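Sorting and Storing Small Hardware in a Shared School Workshop

Project report by Maeve Buckley
Supervisor: Arnaldo Correia
Finham Technical College, Mollside campus
Submitted 2026-06-12

Background

The workshop at Mollside is used by the woodworking, bicycle repair and electronics classes. All three classes use screws, nuts, washers and other small parts, and for several years these were kept in coffee cans and jars on one long shelf. When a project ended, leftover parts went into whichever can was closest. The result was that students often could not find a matching nut for a bolt, and the college kept buying parts it already had.

My project was to sort the hardware, choose a way to store it, and write a labeling system that all three classes could use. I also wanted to find out if people would keep to the system once it was in place. The work took two terms.

What was on the shelf

I began by emptying the cans onto trays and separating metric from inch sizes. This was slower than I had planned. Many of the machine screws looked the same but had different threads, and I had to test them one by one in a thread gauge. By the end of the first sort I had nearly 2,000 pieces that were clean and worth keeping. Rusted or stripped parts went into the scrap metal bin.

Wood screws were the largest group. After that came washers, then machine screws, then a mixed group of bicycle parts such as spoke nipples and brake cable ends. The electronics class had few loose fasteners but many small spacers and standoffs, most of them still in torn paper bags with the size written on the outside.

I kept the odd parts that did not fit any group in one box marked "unknown" and went back to it later. Mr. Correia identified most of them. Several were furniture fittings from a cabinet project that ran before I came to the college.

Choosing the storage

I compared open bins, lidded jars and small drawers. Open bins are quick to use but collect sawdust, and our shelf is on the same wall as the table saw. Jars keep dust out, but students put them back without the lids. They also roll if they are knocked over.

Drawers keep most of the dust out and close with one push. They take up more room than jars for the same amount of hardware, and the cheaper ones can be pulled all the way out by accident. I talked to the parts clerk at Protgate, a hardware store near the campus, who said the store had moved its own back room to drawers after trying bins. His advice was to get drawers with clear fronts in more than one width, so that long screws could lie flat and tiny parts would not be lost in a big space.

We followed that advice. Drawers of different widths also made it easier to plan the layout, as the wide ones could go to the wood screws and the narrow ones to small nuts and washers.
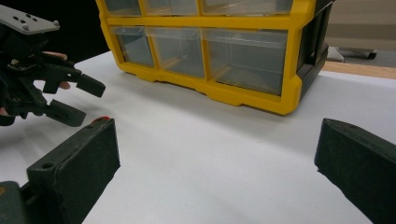
Labeling

My first labels gave the full name of each part, for example "machine screw, pan head, M4 x 16, zinc." They were correct but hard to read from where people stand. In the second version I put the size first in large type and the name under it in small type. I also gave each class a letter: W for wood, B for bicycle and E for electronics. Parts used by more than one class have no letter.

I printed the labels on plain paper and covered them with clear tape. Tape was a poor choice. The corners lifted after a few weeks, mostly on the drawers used by the bicycle class, where people often have grease on their hands. I replaced those with printed vinyl labels and cleaned the fronts with rubbing alcohol before sticking them on.

A printed list hangs next to the shelf. It gives the parts in order of size, with the drawer position after each one. The list is needed for new students, who tend to open every drawer until they find what they want.

Testing the system

I set a simple task. Each student was given a card with a part on it and asked to bring that part to the bench. I timed them with the old cans before the sort and again after the labels were finished. The average time with the cans was 70 seconds. I had no result for students who gave up, so the real figure for the cans would be worse than that.

With the labeled drawers the times were much shorter in every class. The bicycle students improved the least, and I think this is because their parts have several names. One student looked for "cable crimps" and did not see that they were listed as "cable end caps." I have added the second name to the list.

Returning parts to the right place was harder to test. I checked the drawers at the end of each week and wrote down what was misplaced. Washers were the main problem. Students could tell that a washer was a washer but did not check the size. Mr. Correia suggested a board with a sample of each washer screwed to it, so that a loose one can be held against the samples. I made one from a pine offcut and it is now fixed beside the list.

Costs

The storage and the vinyl were paid for from the Mangubat fund, which supports small student projects at the college. The wood and screws for the sample board came from the workshop.

Problems and further work

The sort should have started with the thread gauge and a written list of sizes. I changed my groups twice while sorting and had to redo several trays.

The system has no way of showing when a part is running low. I would like to try a reorder card placed near the back of each drawer, which a student would hand in on reaching it. The next group takes over the workshop in July, and I have left them the label files, the parts list and the box of unknown parts, which still has a few pieces in it.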